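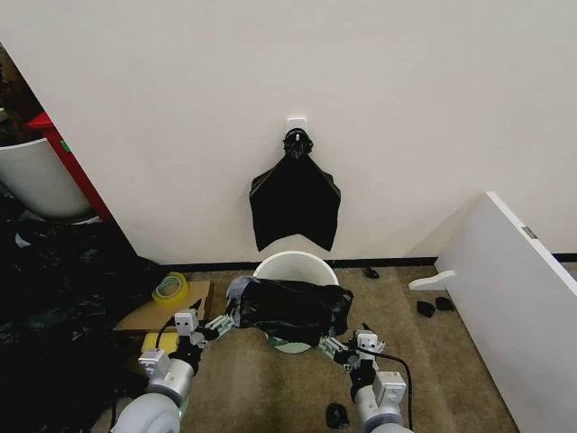

The bucket by the wall, with a spare bag on the hook above it.

New waste routine in the common room

From September we have a new way to handle the small waste in the common room at Solheim. Many of you have asked why the old tall bin is gone. It was heavy, the lid was broken since spring, and the bags we bought for it were too expensive. Sveva Marchetti proposed that we use simple plastic buckets instead, and after a trial of 3 weeks the house group said yes.

The bucket stands on the carpet close against the wall. One black bag goes inside, with the edge folded over the rim. Please fold it well down on all sides. During the trial the bag slipped into the bucket several times, and then coffee filters and orange peel went under it, and Sverre Rønning had to wash everything in the shower room.

Over the bucket there is a small white adhesive hook. On this hook hangs the next bag, tied in a knot at the top. When you take out the full bag, you take the one from the hook, open the knot and put it in the bucket. Then you fetch a new bag from the cupboard beside the kitchen door and hang it up, so the next person does not need to search. The bags are on the second shelf, behind the paper towels.

Some words about the hook. It holds an empty bag very well, but it is not made for jackets or keys or for a full bag. Eilif Wallin put it up with the adhesive that came in the package, and we promised the landlord not to drill in the white walls. If it falls down, please do not glue it back yourself. Put it in the drawer with the batteries and write a note to Eilif.

What goes in the bucket: used napkins, food remains in small amounts, tea bags, dust from the sweeping. Cardboard does not go in the bucket. Press your boxes flat and carry them to the container behind the bicycle shed. Glass and cans go down to the cellar as before.

The full bag goes to the large container in the yard. It is locked after 10 in the evening, so if you have a late dinner, tie the bag and take it down the next morning. Please do not put it in the stairway. The family on the first floor has complained two times and they are right.

The budget for bags, hooks and buckets is 1,000 kroner for the whole year, and until now we have used 185. Njål Wallin keeps the receipts. If you buy something for the common room, give him the receipt within 15 days, otherwise he can not pay you back.

We still want one more bucket for the laundry room. If you have a clean one at home with a wide opening, you can leave it outside Birger Engebretsen's door. The handle is not important.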